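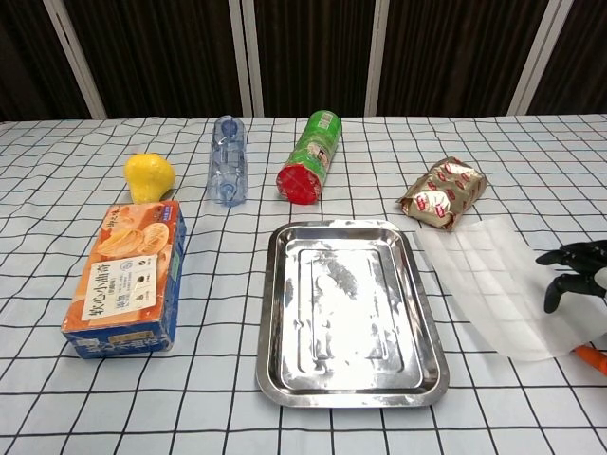
The packing table at Fivitz this morning, with the tray and the black hand.

April, 9 in the evening

My feet hurt less than last spring, and I think it is because of the hands. Before they came, each of us at Fivitz packed 784 mixed boxes in a shift. Now the line makes 2,000, and I spend most of the day at a table, choosing which things it must learn next. I like the cans. They roll when they lie on their side, and bottles are not much better.

My pay is the same. My title is changed, and I had to look up the word "operator" to see if it means more or less than "packer." At Haltirer they gave 10 people the new title and moved the others to nights. We have no night shift yet.

I miss the talking. At the old line we talked with our hands busy. Now I must watch, and when I watch I am quiet. Tomorrow I will ask if we can have the radio back.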